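A **tray** is a flat container with a low rim. The rim stops small items from rolling off the table. A shallow tray has a low rim, so a hand can reach the bottom easily.

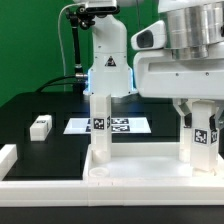
A **block** is a solid shape with flat faces. If all the corners are square, it is called a cuboid. Most boxes and bricks are cuboids - so are many books.

A cuboid can stand on its short end or lie on its long side. Lying down, it is harder to tip over.
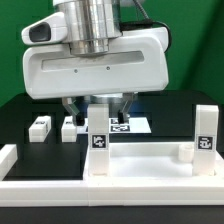 **How many faces does a cuboid have?**

Six. Opposite faces are the same size and shape.

To sort blocks, put the tallest at the back of the tray.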